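Dispensary packaging: anyone switched from jars to pouches for flower?

Forum > Running the Shop > Packaging and Storage

harborleaf_dan
Starting this in Packaging but it touches deliveries too. We are a small licensed shop, eight people counting me, and about half of what goes out the door is delivery. Everything eighth-size has gone in clear plastic jars with the child-resistant screw lid since we opened. Our distributor, Carrasco, is raising the minimum on jars to 989 per size as of June, and I don't have the shelf space for that. They are pushing the zip pouches instead, minimum 200.

Has anyone made the switch? I care about three things: does the flower get crushed on the drive, do older customers manage the zipper, and how do you label them so the sticker doesn't wrinkle.

tinroofgreens
Switched last year, went back after two months. Pouches are fine on the counter. In a delivery bag with a bottle of tincture on top, the buds come out flat. We had drivers put them in a hard tote and that helped, but then you're buying totes.

Man-lok Ko
We use both. Jars for anything over a certain price, pouches for the house flower and shake. Customers who buy the cheap stuff don't complain about the shape of it.

On labels: put the sticker on before you fill. Flat pouch, flat sticker. If you fill first you will get wrinkles every time and the barcode won't scan.

harborleaf_dan
Label before filling makes sense. Our problem is the batch number goes on the same sticker and we don't always know which batch we're opening until the morning.

Man-lok Ko
Two stickers then. Front one is the state warning and the strain name, printed ahead. Small one on the back with batch, weight and date. Check your state's rule on minimum type size before you shrink the back one.

quietcounter
I'll disagree with most of this. The jar is the product as far as my customers are concerned. They open it at the counter, they smell it, they close it. Can't do that the same way with a pouch. I'd find shelf space before I'd drop jars. Rent a closet somewhere if your license lets you store empties off site. Mine does, because empties aren't cannabis. 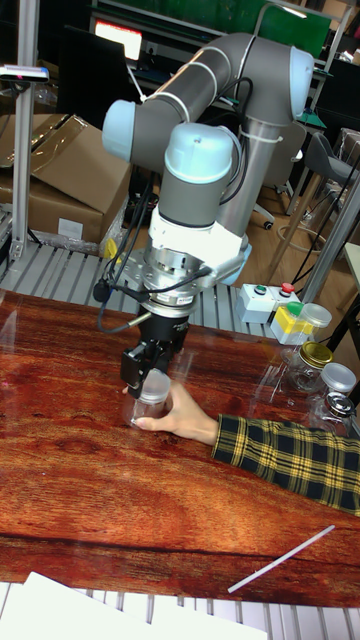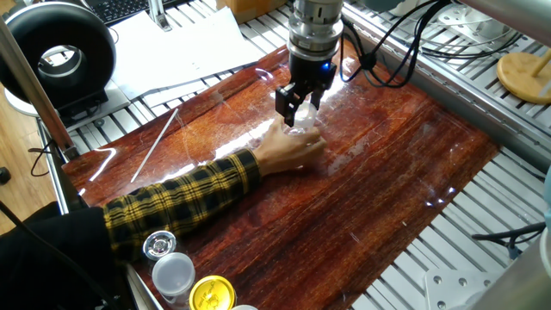
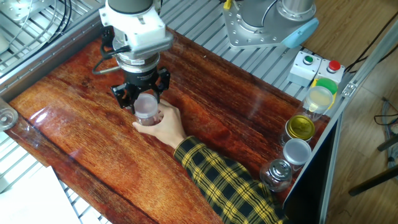
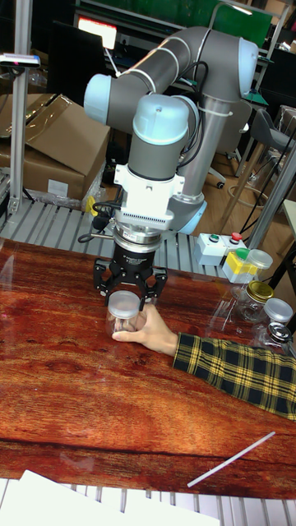

Clear plastic, with a hand around the lower part in all four.

Re: jars vs. pouches, the cost side

Marlene Lachance
I do the books for two shops, so from that end: compare the cost per filled unit, with labor in it. Everyone quotes me the price of the empty. Pouches were cheaper to buy at both my shops. At one of them they were slower to fill, and the saving was gone by the end of the month. The other one bought a little stand that holds the pouch open and they did fine.

Also ask about freight. Jars ship mostly air. One order of 643 jars cost us more in shipping than I would have guessed, and the boxes took up the whole back hall until we got through them.

tinroofgreens
Which stand? We were using a cut-down funnel and it was miserable.

Marlene Lachance
Garkari makes it. Metal, clamps to the table. I don't have the model number with me. Any restaurant supply place will have something close to it.

quietcounter
Not to be difficult, but you also have to count returns. We get jars back that people want to reuse or recycle, and they like that we take them. Pouches go straight in the trash. Some customers bring that up.

harborleaf_dan
We don't take anything back. State says we can, but I would need a bin and a log and I'm short on people as it is.

lowgear77
Delivery driver here, different shop. From my side I prefer jars. I can see what's in the bag and check it against the order without opening anything. With pouches I'm reading tiny stickers in a parked car at night. If you go to pouches, please put the strain name in big letters on the outside.

The age check is slow enough already – don't make the order check slow too.

harborleaf_dan
Good point, I hadn't thought about the drivers. I'll ask ours tonight.

Man-lok Ko
One more thing on storage. We tested humidity packs in both. In the jar they hold fine. In the pouches they hold fine until the customer stops closing the zipper all the way, and then you get the call about dry flower. Put a line on your menu page about pressing the zipper from both ends.

tinroofgreens
Has anyone bought jars from Jemolix? Their minimum looked lower than Carrasco's, but I couldn't tell if the lids are certified or just described that way.

Marlene Lachance
One of my shops did. Ask them for the test certificate for that exact lid and jar together. A certified lid on a different jar doesn't count, and an inspector will ask. They sent ours over after a second email.

quietcounter
Same advice from me. Get the paper before you pay.

harborleaf_dan
Okay. Plan for now is a sample case from Jemolix and one order of 200 pouches for the house flower only. Jars stay for everything else. I'll ask Carrasco if they'll split a jar order with tinroofgreens if he's interested, we're on the same truck route.

tinroofgreens
I'm interested. Sending you a message.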